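Brimville Sessions: progress report to the Tuhiwai Fund
Report submitted Feb 28, 2023
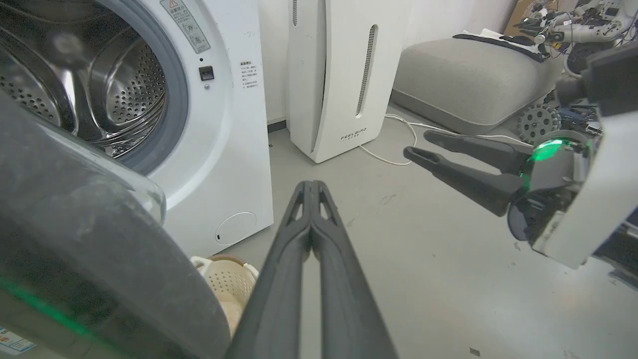

Summary

Filming of the six-part music series Brimville Sessions is complete. Four episodes have been edited and approved, and the fifth is with the sound mixer. The sixth is in rough cut. We expect to hand over all six to Trirken, the regional channel that has taken the series, by the end of March. Spending is within the agreed budget, with one change between headings set out below.

Filming

All six concerts were recorded at the Sturkeck Theatre in Brimville. Each was filmed in front of an audience, with four cameras and a separate sound recording. Total attendance over the run was 703. The best attended was the brass night, at 181. The folk evening was the poorest, partly owing to a clash with a school concert in the town, and we closed the balcony and moved people down to the stalls so that the room would look fuller on screen.

The third concert was put back by two weeks when the headline singer lost her voice. The theatre did not charge us for the change of date, but we paid the crew a half-day fee for the cancelled evening. The support act could not make the new date and was replaced by a local choir. The choir's set runs to eleven minutes in the finished episode, which is longer than planned, and the interview in that episode was shortened to fit.

Editing and sound

Episodes one to four have been signed off by the channel. Trirken asked for two changes: a shorter opening title, and captions giving the name of every song. Both have been made. The captions took longer than expected, as several of the songs are traditional and go by more than one name. We have used the name each performer gave us.

Episode five has a hum on the piano microphone through the first two songs. Most of it has been removed. If the channel is still unhappy after the final mix, we will drop the first song and put back part of the interview.

Subtitles are finished for episodes one to three.

Music rights

Clearance is in place for 40 songs. Two remain outstanding, both in episode six. One publisher has agreed to broadcast but not yet to online viewing. The other has not answered our last two letters. We have a version of the episode ready without that song.

Budget

The set came in under its allowance after the theatre lent us its own drapes and risers. We moved £400 from the set heading to captions and subtitles, as agreed with your office by email. The crew fee for the cancelled evening was met from contingency. No further money is being asked for.

Publicity

The trailer has been delivered and is waiting for a date from the channel. The theatre will put up posters in its foyer and include the series in its spring brochure. Each act has been sent a short clip to use on its own pages once the first episode has gone out.

Remaining work

Final mix of episode five
Picture edit and mix of episode six
Subtitles for episodes four to six
Rights for the two outstanding songs
Delivery of master files to Trirken

The final report, with full accounts and viewing figures for the first two episodes, will follow after broadcast. The last instalment of the grant falls due when the master files are accepted, and we will send the channel's acceptance note with our claim.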